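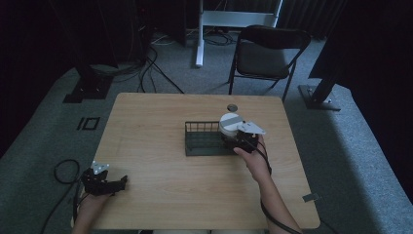 Green wire rack, white cup-shaped thing at the right end of it.

Desk sorting, Tuesday. The rack is staying. I got it from Kerttu Ahonen when she cleared out her place in Eskola and it has sat in a closet since April.

It runs lengthwise on the table. I tried it the other way last week and kept knocking it with my elbow.

Plan is mail in the rack, pens next to it. Anything older than last year goes to the shredder.

Pentti Lehtinen asked what racks like this cost new. I saw one for 40 at Candine. Wouldn't pay that.

Next up is the box of cables. 8 p.m. if I get to it.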